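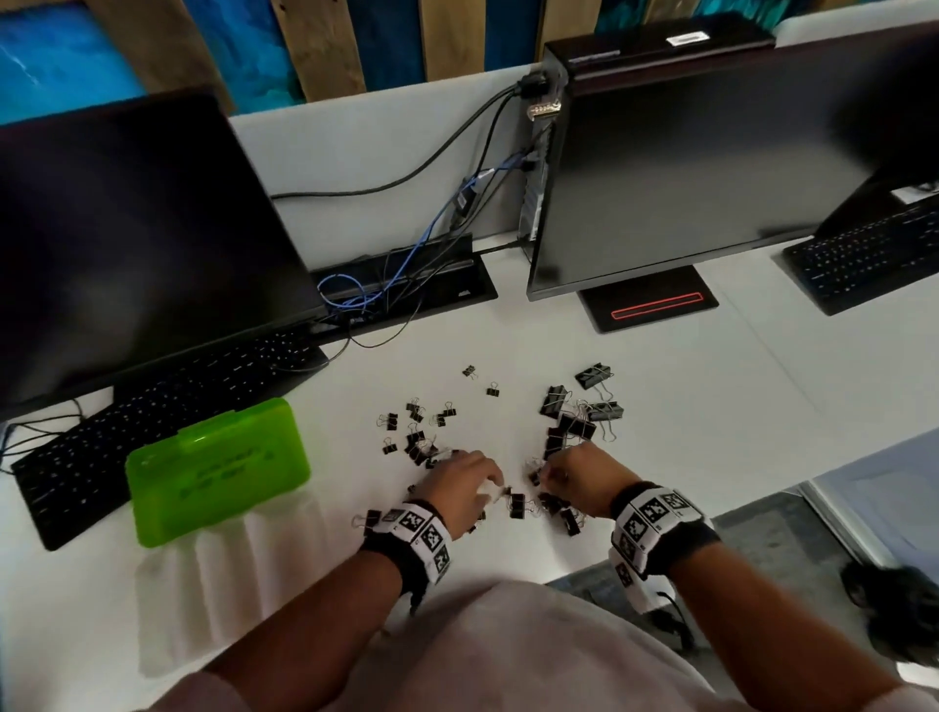 Skilel is the term project of the Farkutlow student robotics club, a small dataset of two-handed desk tasks that we use to train and test our own sorting policies. The first task in the release is sorting black binder clips by size, small ones to the left and large ones to the right, on a white desk with the monitors and keyboards left where they normally stand. Both wrists carry bands printed with square black-and-white markers, and the wrist poses in the release are computed from those.

Contents

clips/ — 50 episodes of clip sorting
cables/ — 15 episodes of coiling short cables
poses/ — wrist poses, one file per episode
splits.txt — training and test lists

All episodes were recorded in the Lacroix lab from June on. Each one starts with a mixed pile and ends when the person lifts both hands off the desk. Episodes where a clip fell on the floor are kept and tagged "drop" in the notes column.

Getting started

Unpack the archive into a folder named data, then run the Panen loader from the top of the repository. It checks the file list first and stops if anything is missing. Loading the clip task needs more than 9 GB of memory. If your machine has less, set the batch option to 500 and read the episodes in parts.

Known problems

Wrist poses jump when a marker is turned away from the camera. We fill short gaps by interpolation and leave long ones blank.
Large clips often hook together by their handles, and the grasp labels for these are unreliable.
The cable task has no test split yet.

Changes

6th August — fixed the left and right wrist columns, which were swapped in the cable episodes. Download poses/ again if you have an older copy.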